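Gallery: manipulation cell open day, Varnarura

10 Sep 2025

The Varnarura workshop opened its manipulation cell to visitors for one afternoon. Two arms were running, both fitted with Nument two-finger grippers and controlled through the Gillov teleoperation software. The cell has been in use since March.

Visitors were shown the operator station first, then the arms at work on household furniture. Operators record short episodes, 500 per task, and replay a sample of each batch before it is accepted. The furniture set now stands at six pieces and the archive at 3,000 episodes. Groups were kept small, as floor space beside the bench is limited.

Most questions concerned grip force and cable routing. Sutanto supplied the wrist cameras - fixed focus, one per arm - and their view was relayed to a monitor by the door. 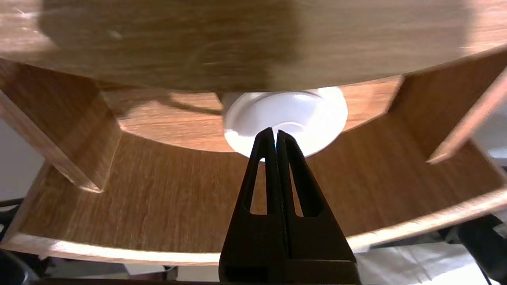

Wrist camera view: closed fingertips just short of the white fitting under the round wooden top. The curved wall and two partitions limit the approach.

Slides from the afternoon talk are available from the workshop office on request.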